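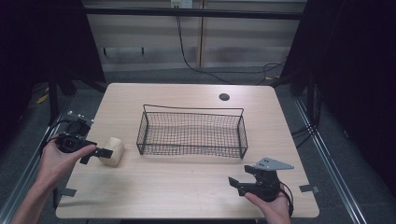 Grikholm 56 Desktop, laminate

Replacement and retrofit top for Rostska two-leg and four-leg frames. Sold without legs or fasteners.

Surface: light wood-grain laminate
Corners: rounded, 16 mm radius
Depth: 56 cm
Cable opening: one, rear right, with black round grommet
Underside: balancing laminate, pre-drilled for Rostska frames

The top is supplied with pilot holes for M6 wood screws. Screw length must not exceed 17 mm including washer — longer screws will mark the surface from below. Tighten by hand. Frames from other makers can be used if the mounting plate is flat and at least 2 mm thick.

The grommet accepts the Voltedine in-desk outlet, ordered separately. Remove the liner before fitting and keep it for later use.

Clean with a damp cloth and mild soap. Do not use abrasive pads or solvent cleaners. Edges are sealed at the factory; trimming the top to size voids the warranty.

The Samuel side panel does not fit this model. Order the narrow version, in stock from December.

Ships flat in one carton. Check the corners before signing for delivery.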